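Shed tinkerers teach their grippers some finer manners

It started, as a good many things do at the Clarnach community workshop, with a pot of tea and somebody wondering out loud whether a thing could be done. That was back in August, and the thing in question was a pair of hand-held grippers light enough to use for an afternoon without your wrists complaining, and delicate enough to be trusted with jewellery.

Lavanya Rajan and Ghassan Bataineh have been chipping away at the project ever since, mostly in the evenings once the woodturners have swept up and gone home (and sometimes, they admit, while the woodturners are still very much there). The build goes by the name Torasari, and it's now on its third set of fingers. The parts have cost the pair $215 so far, which Ghassan reckons is less than he spent on his last barbecue.

The idea is that a person works the grippers by hand, the movements are recorded, and a small bench arm in the corner learns from the recordings. Big, chunky objects were sorted out early on. Small, shiny ones have been the real headache, and so the current round of practice is all about rings and little boxes. 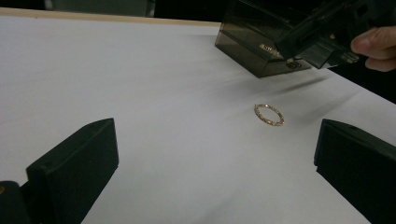

Thirty-nine goes and counting

Lavanya keeps the tally in a school exercise book, and she'd got to 39 recordings of the ring job when we dropped in. She is hoping for 200 before the arm gets its turn, and she's in no hurry at all.

"A ring lying flat gives you next to nothing to grab," she told us, very cheerfully for someone who had been at it since four o'clock. "You come in too high and you've missed it, you come in too low and you're pushing on the table. I've gained enormous respect for my own thumbs!"

Fellow member Erzsébet Rácz is drawing up a narrower fingertip, and the pair would love to hear from anyone with a bit of soft rubber sheet going spare. The workshop is open from six most evenings, and the kettle is generally on.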